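Hojas de divulgación: la tensión superficial en pequeñas dosis

En enero empezamos a preparar el nuevo cuaderno de la serie Dristalis, dedicado a la tensión superficial, y ya tenemos cerrada una primera versión de 70 páginas. Muchos lectores nos han escrito para preguntar de qué trata y a quién está dirigido, así que aprovecho este boletín para contarlo con un poco de calma.

El cuaderno lo firma Mohit Uniyal, que enseña física de fluidos en los cursos de Olivares desde hace varios años. Su idea era escribir para una persona que terminó el bachillerato y que todavía recuerda qué es una fuerza y qué es una energía, pero que no quiere ver una ecuación diferencial en la primera página. Las ecuaciones llegan, pero llegan tarde, en el capítulo cuarto, y quien lo desea puede saltarlas sin perder el hilo.

El primer capítulo empieza con una gota que cuelga de un grifo. ¿Por qué no cae enseguida? Las moléculas del interior del líquido tienen vecinas por todos los lados; las de la superficie tienen menos, y por eso crear más superficie cuesta energía. De este hecho salen casi todas las cosas que se explican después: la forma de las gotas pequeñas, el insecto que camina sobre el estanque, la subida del agua en un tubo estrecho. El autor dedica bastante espacio al ángulo de contacto, que en su experiencia es el concepto donde los estudiantes se confunden más.

El segundo y el tercer capítulo tratan de la capilaridad y de las películas de jabón. Me ha gustado en especial la explicación de la longitud capilar, que en el agua es de pocos milímetros. Por debajo de esta medida manda la superficie; por encima manda el peso. Una gota sobre una hoja puede ser casi redonda, mientras que un charco es plano — es la misma agua y solamente ha cambiado el tamaño.

Al final de cada capítulo hay experimentos para hacer en casa o en el aula, 20 en total. Casi todos necesitan agua, detergente, un clip y un plato hondo. Hay uno más exigente, con un tubo capilar y una regla, que conviene hacer entre dos personas. Los resultados no salen siempre bien la primera vez: un plato con restos de grasa es suficiente para estropear la medida.

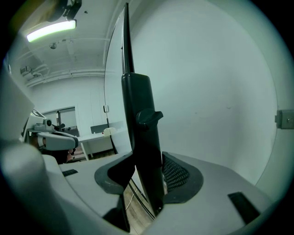 Cómo se puede pedir

La tirada será de 2.000 ejemplares y la imprenta es otra vez Pridex, con el mismo papel que el cuaderno anterior. Los centros de enseñanza que pidan 35 o más recibirán también la guía para el profesor, con las soluciones de los ejercicios y una tabla de valores para varios líquidos.

Los pedidos se hacen por la tienda de Hellis, en la sección de cuadernos. Si han encontrado algún error en el volumen anterior — me consta que hay uno en la figura de la balanza de torsión — les ruego que nos lo escriban antes del martes, para incluirlo en la hoja de correcciones que irá dentro de este envío.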